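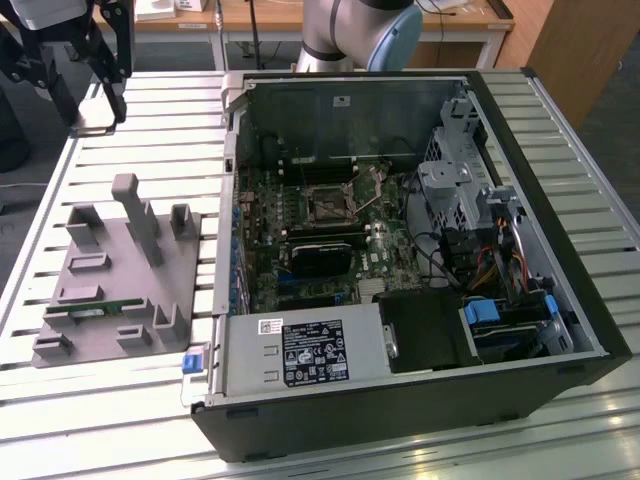
Lovisa Sjöberg repairs office computers in Dernendale, and she begins always with the case on its side. "Standing up, you see only cables," she says. "Lying down, you see everything."

She learned the work at Krawczyk, a small shop in Prukow, and last year she finished 227 machines.

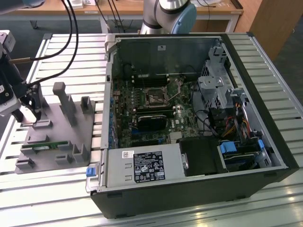
The empty processor socket, with the power cables to the right.

What does she fear most? "The socket. I touch the metal frame, never the middle." She laughs a little — one mistake in October cost her 52 pounds.

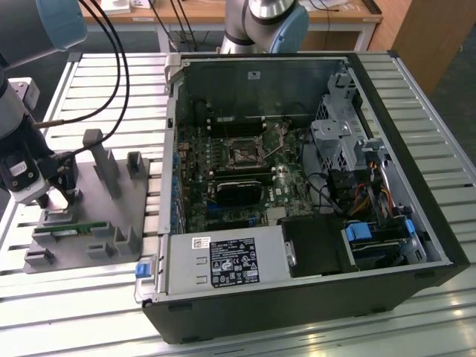 Page 2

Old towers she still likes. "The blue tabs are kind to the fingers. For a drive I don't look for a screwdriver."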